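# Pullden finish the season in fourth, and what comes next

Pullden's under-20s lost 4-2 at Drornwood in the last match of the regular season, and with it went the chance of a home draw in the first round. They finish fourth in the Ardeleanu League, one point behind Jostbridge, who needed only a draw from their own game and got one.

The match was closer than the score. Irina Bogdan put Pullden ahead after six minutes from a rebound, and it stayed 1-0 until the second period, when Drornwood scored twice on the power play. Zamfira Preda levelled it early in the third. She then hit the post with five minutes left, and Drornwood went up the other end and scored. The fourth goal went into an empty net.

"We took four penalties in the second period and three of them were lazy ones," said head coach Maricica Nistor. "Hooking, holding, too many players on the ice. You can't do that in their rink."

Preda ends the regular season as the club's top scorer for the second year running. She missed five matches in the winter with a wrist injury and was short of ice time when she came back, so most of her goals came in the last third of the season. Nistor has moved her from the wing to centre and says she will stay there for the play-offs.

In goal, Dorin Zamfir played every minute after the new year. His backup is still out with a knee problem and will not be ready for the first round. A junior goalkeeper will sit on the bench again, as she did at Drornwood.
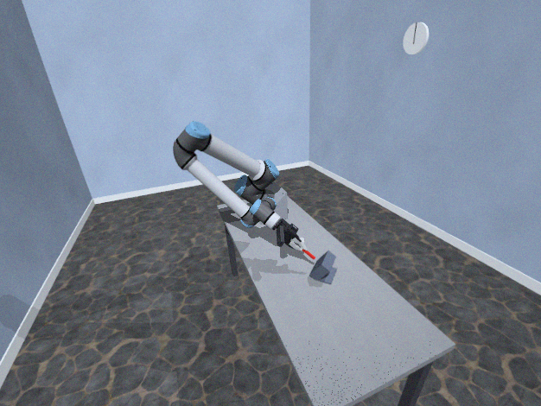
## First round: Jostbridge away

The first round is best of three. Jostbridge have the home advantage, so the first match is at their rink, the second is at ours, and the third, if needed, goes back to theirs. All three face off at 7.15 pm.

The two sides met four times this season and won two each. Both of Pullden's wins came at home. Jostbridge play a slow, patient game and keep two defenders back nearly all the time, which makes it hard to score on the rush. Pullden's better spells against them came from shooting early and getting bodies in front of the net. Expect more of that.

Irina Mocanu should be back on defence after a two-match ban. Her return lets Nistor go back to three full pairs, where at Drornwood the same four players did most of the work and looked tired by the end.

The winners play either Drornwood or the second-placed side, depending on the other results.

## Tickets and travel

Tickets for the home match are on sale at the rink desk and on the club website. Season tickets do not cover the play-offs, but season ticket holders can keep their usual seat if they pay for it before noon on the day before the match. After that the seats go on general sale.

Jostbridge have given us 135 away tickets for the first match. They are for the end behind the visitors' bench and are standing only. There is one supporters' coach, leaving the rink car park at 4.30 pm. Please book a coach seat even if you already have a match ticket, as the two are sold separately.

Parking at Jostbridge is limited to 200 spaces and these were full an hour before face-off last time. The overflow field is closed.

## Attendance

The final home match of the regular season drew 2695, our best crowd of the year. Thanks to everyone who came. The east doors will open earlier for the play-off match, at 5.45 pm, to shorten the queue.

## Summer dates

Trials for next season's under-20 squad will be held in August. Forms are at the rink desk. Players who were registered this season do not need to fill in a new form but must tell the office if their address or doctor has changed.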